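Hangers, hangers and more hangers

So November has been all about wire coat hangers. I've been collecting demonstrations for Longo, our little project at Iltmont, and after weeks of cups and spoons I was thrilled to get something new. Then I tried to do one properly and went very quiet for an hour!

If you've missed the earlier posts, I do the tasks myself with a hand-held gripper, the camera on it records everything, and the clips go off to Liliana Messina, who trains the model on them. One pick is one example. We're at 2,249 now, and 200 of those are hangers, all done in my spare room in Idthorpe with a mug of tea going cold on the windowsill.

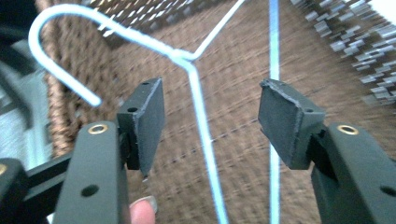
What I keep getting wrong is the approach. With a cup you can be a bit sloppy and the pads sort it out for you, but a thin wire wants to be right between them before you squeeze, or it twists on its hook and swings off. My first 50 were so jerky that Liliana sent 3 of them back with just a question mark – fair enough, really. I'd been rushing the last bit, and a model that learns from me will rush it too.

Horácio Peixoto (he did the drawers and cupboards before me) told me to come in slowly with the pads wide open, and to leave my wobbles in if I recover from them. I'd been deleting those! Liliana wants them, as long as I do finish the pick, so now they stay.

I'm also changing the background every few goes, and the light, and which way the hook faces. Next up is the Arodora set, mostly socks, and I've already started hunting for odd ones.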